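Why I still go to the shop

By Nneka Dauda

My neighbour Charmaine Gumede orders all her food by telephone now. She says it saves her 2 hours in a week, and I believe her. Still I go on foot to the grocery at the end of our road, and I want to defend this old habit a little.

When I came to this country I had few words and no friends. The first person who learned my name was a shopkeeper, Musa Olaniyan. He corrected my English when I asked him to, and never when I did not ask. I learned "a bit dearer" from him, and "mind the step". No course had these things in it.

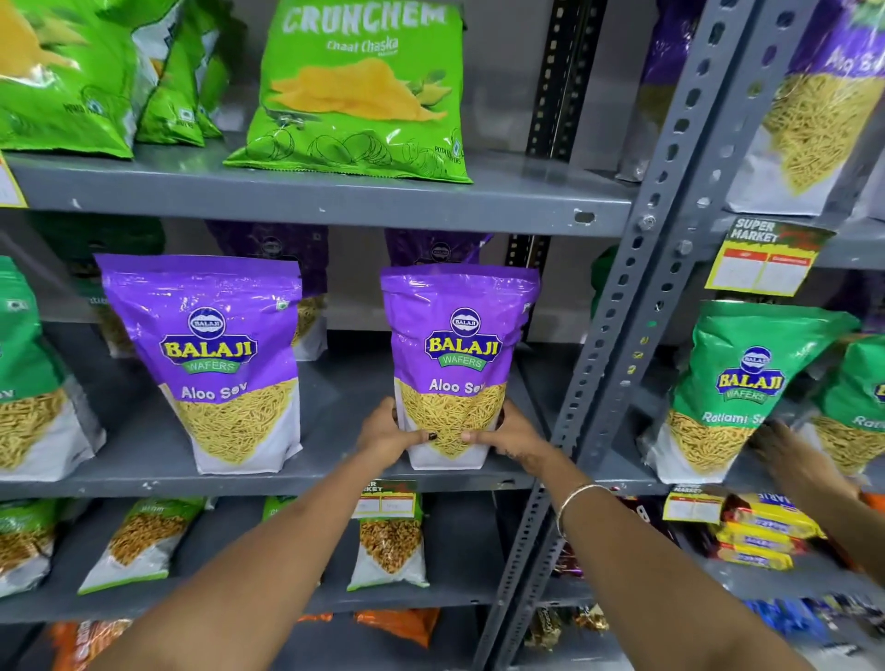 A small shop also teaches you what other people eat. On a website I type the name of a thing I already know, and the website gives me that thing. In a shop my eye goes to the side. I did not grow up with sev, and I would never have typed the word. But a purple bag of Aloo Sev, with a heap of thin golden noodles printed on it, asks to be picked up and turned over. Then perhaps you ask somebody how to eat it – and you have a conversation.

I know the other side. Charmaine has a bad knee, and for her the delivery is a freedom. Prices in small shops are often higher, and a family with four children must look at this first. I do not want to make anybody feel guilty.

I only ask that those of us who can walk there do it sometimes. Once a week is enough. When such a shop closes, we can buy the same rice in another place, but the person who knew our name has gone.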